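Jindale day lounge opens again with new seats and softer colors

Last updated: June 28, 2019
Reading time: 2 min

The lounge on the ground floor of the Jindale residence is open to visitors again, after it was closed in April for repair of the floor. 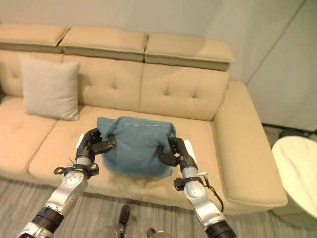

The work took longer than the house had planned. First the old carpet was removed, and then it was found that the boards under the window had become weak and must be changed. During these weeks the residents had their afternoon tea in the dining hall, where the chairs are straight and, according to many of them, too hard for a long conversation.

Most of the old furniture did not come back. The two brown sofas, which had stood in the lounge for 20 years, were given to a repair workshop in Tripathi Road. In their place there is now a beige sofa with padded headrests along the top and buttoned cushions at the back. Throw pillows in light gray and teal-blue go with it.

"We wanted a seat where a person can lean the head and maybe sleep a little," said Kuldeep Chaturvedi, who manages the house. "The old sofas were low at the back. People were putting their coats behind the neck."

The residents were asked about the colors before anything was ordered. Samples of fabric were lying on the reception desk for 5 days, and everybody could put a paper with their choice into a box. Beige was the winner for the sofa. For the pillows the opinions were more divided, and the house decided to take the two colors which had the most papers. A dark red came third and has still some supporters.

The pillows were bought from the furniture shop Plument, and the shop also delivered the sofa. The house paid 400 dollars for all the small things, meaning the pillows, two reading lamps and new curtains. The sofa was paid from the regular budget for furniture.

Åsmund Kristiansen, who has lived at Jindale since his retirement as a ship's cook, tried the new seat on the first afternoon. He is mostly satisfied. "It is deep, so I need a pillow behind my back, otherwise my feet are in the air," he said. "With the pillow it is very good – I was sitting there until supper."

There are a few new rules for the room. Hot drinks should stay on the side tables, and the pillows should be put back on the sofa in the evening, so that the floor can be cleaned early in the morning. The pillow covers will be washed every second week. Visitors who come with small children are asked to take off the children's shoes before they climb on the seats.

The lounge is open every day from nine in the morning until eight in the evening. The piano is still in storage and will return when the tuner has looked at it. The bookshelf is back at its old wall, but the books are not sorted yet, and help with this is welcome. Please ask at the reception.

Comments

Rusto: My mother voted for the red and she wants it to be known.

Teapot_lady: Good to hear it is open! The dining hall was so noisy in the afternoons. Any news on when the piano comes back?

K. from 2nd floor: Very comfortable, but I agree about the depth. One more pillow please.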